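前面開放型収納箱

前面開放型収納箱(ぜんめんかいほうがたしゅうのうばこ)は、前面の壁を他の三面より低くし、正面から中身を出し入れできるようにした小型の容器の総称である。パーツボックス、部品箱、ピッキングビンなどとも呼ばれる。主に合成樹脂の射出成形で作られ、工場や倉庫の部品棚、研究室の作業台、家庭の文具や手芸用品の整理に用いられる。

概要

一般的な収納箱が上面からの出し入れを前提とするのに対し、本項の容器は前面下部に低い縁(前縁)を残して開口を設ける。利用者は箱を棚や台から動かさずに中身を確認し、手を差し入れることができる。同形の箱を横一列に並べ、箱ごとに品目を割り当てる使い方が基本であり、少量多品種の物品を一時的に仕分ける用途に適する。

蓋を持たないものが大半を占める。防塵を要する場合は透明の前板を差し込む型が選ばれるが、出し入れの手数が増えるため、使用頻度の高い物品には向かない。

構造

本体は底板、背板、左右の側板、前縁から成る。側板の上端は背板側が高く、前縁に向かって斜めまたは段状に下がるものが多い。前縁の高さは内容物の転落を防ぐ最低限の寸法とされ、高くするほど容量は増すが、底にある小物をつまみ出しにくくなる。

背板の外側に引掛け用の突起を備えた型は、専用のパネルやレールに吊り下げて使用する。突起のない型は卓上に直接置く。上下に段積みする型では、側板の上端に嵌合用の溝が設けられる。前縁の外側には品名札を差し込む枠が付くことがある。

材質と色

材質はポリプロピレンが多く、耐衝撃性と耐油性に優れる。導電性を与えた黒色の製品は電子部品の保管に使われる。ポリスチレン製は寸法精度と透明性に優れる反面、落下時に割れやすい。

色は青、赤、黄、緑が標準的である。青は食品や木材、金属部品に少ない色で、内容物との見分けがつきやすいとされ、広く採用されている。白い紙片や白いケーブルのような明るい色の小物は、青い箱の中では輪郭が明瞭になる。反対に、濃紺や黒の部品は影に紛れやすく、薄い色の箱を充てることが望ましい。
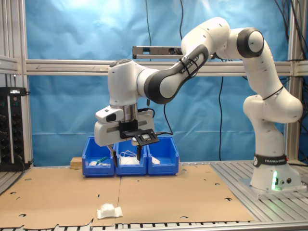
配置

卓上に並べる場合、箱は作業面の奥側に寄せ、開口を利用者の側に向ける。手前は物品を広げるための空間として確保する。作業面に段ボールの平板を敷く方法は、天板の傷と小物の滑りを抑える簡便な手段として知られる。溝付きのアルミ天板では、細かい部品が溝に入り込むのを防ぐ効果もある。二枚以上を敷くときは継ぎ目を重ねず、端どうしを突き合わせる。重ねると段差が生じ、小物が引っ掛かる。

箱と箱の間隔は詰めるのが通例である。隙間を空けると、投入の際に外れた物品が箱の間に落ちる。卓上型では、空の箱は軽く、手が触れただけで位置がずれることがある。これを防ぐため、列の端に木片などの当て物を置く、底面に滑り止めを貼るといった処置がとられる。

仕分けの方式

仕分けの基準には、品目別、材質別、用途別、処理別がある。処理別とは「使う」「戻す」「捨てる」のように次の扱いで分けるもので、机上の片付けに多く用いられる。

Clestora社の卓上収納の手引きでは、一列の箱数を11以下とし、これを超える場合は二列に分けるか棚に移すよう求めている。同書の著者ロサウラ・クエルボ(Rosaura Cuervo)は、基準の異なる分類を一つの列に混在させることを誤投入の主因に挙げた。たとえば「ケーブル」と「捨てるもの」を隣り合わせに置くと、不要なケーブルの行き先が定まらない。

一つの箱に複数の品目を入れる混載は、品目数が少なく、互いに色や大きさが異なる場合に限り許容される。緑の柄の付いた道具と白い小物の組み合わせは一見して区別できるため、混載しても探す手間は小さい。

内容物別の注意

紐・ケーブル類　緩く巻いて輪の形に整え、箱の底面に収める。きつく折り曲げると被覆や芯線を傷める。束が前縁を越えると隣の箱の物品に絡むため、長いものは結束してから入れる。

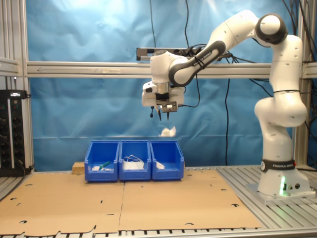
軽量物　丸めた紙や布は落下の軌道が安定せず、高い位置から放すと縁に当たって外へ出ることがある。前縁より少し上まで下ろしてから放すのが確実である。かさの割に軽いため、他の物品の上に載せると箱が見かけ上満杯になり、下の物品が確認できなくなる。

柄のある道具　箱の内寸より長いものは対角に置く。それでも収まらない場合は柄を開口側に向け、刃や先端を奥に向ける。

小部品　底の隅に溜まりやすい。隅に丸みを付けた製品では指先ですくい出せる。

寸法

呼び寸法は製造者ごとに異なり、統一された規格はない。Ebiharaの分類では奥行300ミリメートル以下を卓上型、それを超えるものを棚用とする。Plornbyの製品群は幅を20ミリメートル刻みで揃えており、棚板の内寸に合わせて異なる幅の箱を組み合わせることができる。Cellhamの引掛け型は背板の突起の間隔が独自で、他社のパネルとは互換性がない。

側板にはわずかな抜き勾配があり、上端の外寸は底面より大きい。列の全幅を求める際は上端の外寸を用いる。

手入れ

ポリプロピレン製の箱は中性洗剤と水で洗い、伏せて乾かす。油分が残ると埃が付着し、底に溜まった粉塵が小部品に移る。溶剤による拭き取りは、ポリスチレン製では白化や亀裂の原因となるため避ける。品名札は洗浄前に外し、乾燥後に同じ箱へ戻す。前縁の欠けた箱は小部品用から外し、布類など転がり出にくい物品に転用される。

関連項目

コンテナ(容器)
整理整頓
部品棚
引き出し
ケーブル結束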